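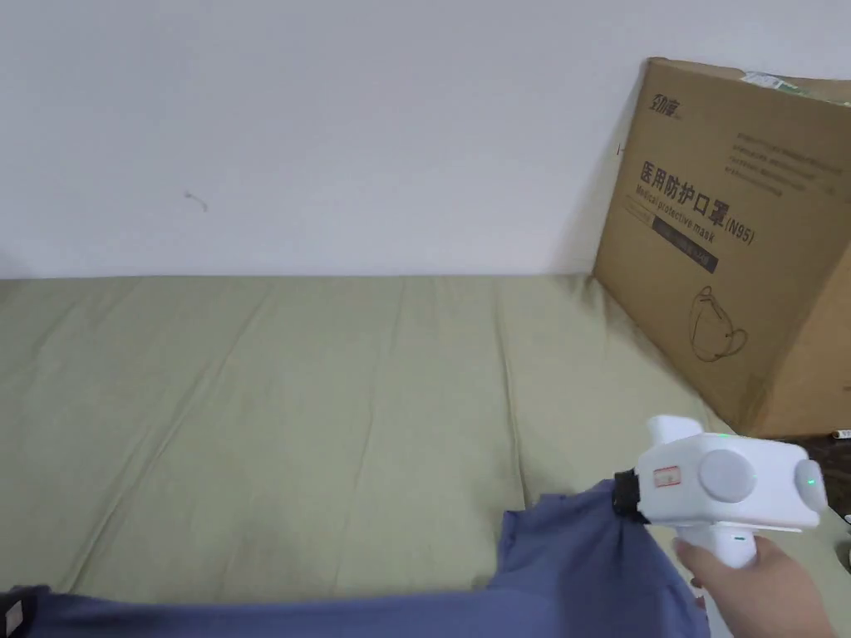 Section 6. Preparing Garments and Bedding for the Linen Service

6.1 Purpose of this section

This section sets out how residents of Villinance should prepare personal clothing and bedding for collection by the linen service. It applies to all apartments in the Simanjuntak and Astilura buildings. Residents who wash their own clothing and use the service only for bedding may go directly to 6.4.

Items are washed in shared loads and returned to the apartment from which they were collected. An item that is not marked, or that is placed in the wrong bag, may be returned late or to another apartment.

6.2 Before you begin

You will need the following:

Two collection bags, one white and one gray, supplied with the apartment
A sheet of Trimska name labels, printed with your building and apartment number
A household iron without steam, or the steam setting turned off
A thin cotton cloth
A linen slip, available from the rack beside the mailboxes

Note: Labels ordered before a change of apartment must not be used. Request a new sheet at the front desk.

6.3 Marking clothing

1. Lay the garment on a flat surface and smooth out the area to be marked. For shirts and sweaters, use the inside of the neckband. For pants and skirts, use the inside of the waistband at the back.

2. Check the care label. If the garment may not be ironed, do not use an iron-on label. Sew the label in place instead, with a short stitch along all four sides.

3. Peel one label from the sheet and place it with the printed side facing you. Do not cover the care label or the size.

4. Cover the label with the cotton cloth and press with the iron for 20 seconds. Keep the iron still. Moving it may cause the label to shift or wrinkle.

5. Allow the label to cool fully before you touch it, then test each corner with a fingernail. If a corner lifts, repeat step 4 once.

6. Socks and other small items do not need to be marked separately. Place them in the mesh pouch and mark the pouch.

Caution: Do not apply labels to silk, leather, rainwear, or any fabric with a coated finish. The heat may damage the surface permanently.

Caution: Keep the iron away from children, and unplug it as soon as the last label has been pressed.

6.4 Sorting and bagging

1. Empty all pockets. The service does not search garments and cannot accept responsibility for keys, cards, or papers left inside.

2. Close zippers and fasten hooks. Leave shirt buttons open.

3. Turn dark garments inside out. New dark garments should be washed once at home before they are sent to the service.

4. Shake out each item and place it in the bag unfolded. Tightly rolled items do not wash evenly.

5. Put sheets, pillowcases, and towels in the white bag. Put clothing in the gray bag. Do not mix the two, even if one bag is nearly empty.

6. Complete the linen slip, place it in the clear pocket of each bag, and pull the cord closed. Bags that cannot be closed will be left at the door.

Note: Comforters, mattress pads, and curtains are collected separately in October. See Section 9 for how to reserve a place on that collection.

6.5 Collection and return

Place closed bags outside the apartment door before 8:00 a.m. on your collection day, which is shown on the card inside the closet door. Bags must not block the hallway or stand in front of a fire door.

Clean items are returned folded, in the same bags. Please check them against the linen slip on the day they arrive. To report a missing or damaged item, call extension 278 and have the number printed on the slip ready.

6.6 Items not accepted

The linen service does not accept the following:

Garments marked for dry cleaning only
Items soiled with paint, oil, or solvent
Electric blankets and heated pads
Pillows filled with foam
Footwear of any kind

Unaccepted items are returned unwashed in a sealed bag, with the reason marked on the slip.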